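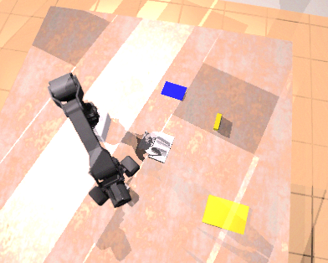 Robot arm above a tabletop, computer render

How I read a racehorse's past runs before a maiden race

I get asked about this every time I go out to Caltum with friends, so I'm finally writing down what I do on the morning of a race. It takes me 19 minutes if the coffee is good, longer if it isn't.

Start with the distance. Go down the card and mark every horse that has already run at this trip or close to it. Don't look at the odds yet! I keep them folded under the page, because once I've seen a short price I start making excuses for that horse.

Next, read the last two runs, and read the margin before the finishing position. Fifth, beaten a length and a half, can be a much better run than second, beaten six. I write the margin next to the name in pencil and circle anything under two lengths.

Then check the gate. At Caltum the first turn comes up fast, so a wide draw in a sprint costs you ground (at Fillbridge, with that long run down the back, I mostly ignore it). If your track is new to you, look up the last few cards and see where the winners started from.

Now weight and gear. A horse dropping 7 pounds gets a small tick from me. First-time blinkers get a question mark, and I want to see how it behaves in the paddock before I decide anything.
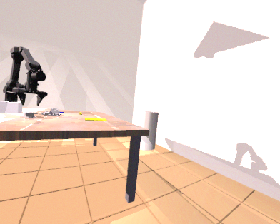 One reader wrote in after the March meeting to say I have this backward, and that she goes to the paddock first and only opens the card afterward: "If it's washed out and fighting the handler, I don't care what it did last time." Fair enough, and on a hot day I'd probably do the same. I'm just slow, and I like having four or five names marked before I walk over there.

Last step, unfold the page and look at the odds. If everything you circled is too short, skip the race. I skip plenty.

We use cookies to remember your settings and measure visits. Accept | Manage preferences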